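Hestar Paint Wear Notes
Written records of coating damage on steel bins, hoppers and carts

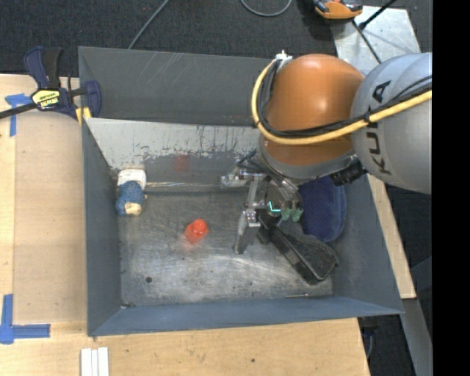
Volume 4, Issue 7

What is in this release

This release holds 2097 text records. Each record is one inspection of one painted steel surface, written up by the person who looked at it. Most of the surfaces are the insides of open bins. The rest are hopper walls, cart beds and a small group of shelf edges carried over from Volume 3.

Of the full set, 1337 records have been read a second time and carry the value "yes" in the checked column. The others are usable, but expect uneven spelling and a few missing fields.

Release date: May 30, 2019

Files

records.csv — the main table, one row per inspection
terms.txt — the word list used for damage types
sites.csv — site codes and coating systems
changes.txt — edits since the last issue

All files are UTF-8. Fields are separated by commas and text fields are quoted. Line breaks inside the notes field were replaced with a single space.

Columns in records.csv

record_id: a whole number, never reused
site: short code, see sites.csv
surface: floor, inner wall, outer wall, rim or other
damage: one or more words from terms.txt, split by semicolons
area: small, medium or large, judged by eye
notes: free text
checked: yes or no

Damage words

Scratch means a narrow line in the surface. Scrape means a wider mark left by something dragged along it. Chip means a spot where the paint has broken away and left a sharp edge. Flake is used when the paint around a chip is lifting. Bare means metal is showing over an area larger than a hand. A floor can be marked both bare and scratch, and many are.

Older records used "worn" for almost everything. We went back and changed these where the notes gave enough detail. Where they didn't, "worn" was left in place, so you will still find it in the damage column. Please don't merge it with "bare" — the two were used differently at the Flaltov site.

Where the records come from

Records were written at two sites, Flaltov and Suominen. Flaltov uses a two-coat system over primer. Suominen uses a single coat and repaints every August, so its records run lighter in the months after that. Any comparison between the sites should take the repaint into account.

Known problems

Area is a judgment and differs from one inspector to the next. Rims are underreported at Suominen, where the form had no box for them until Volume 2. Color names are free text; "blue-gray", "slate" and "dark gray" may all refer to the same paint. Some notes mention a repair with no matching later record.

Loading the table

The Stirnix reader opens records.csv without extra settings. In a spreadsheet program, import record_id as text, or the leading zeros will be dropped.

Use

The records may be copied, changed and shared, including for paid work. Keep the volume and issue number with any copy. Corrections should give the record_id and the column, with the old value and the new one on separate lines. They go into changes.txt with the next issue.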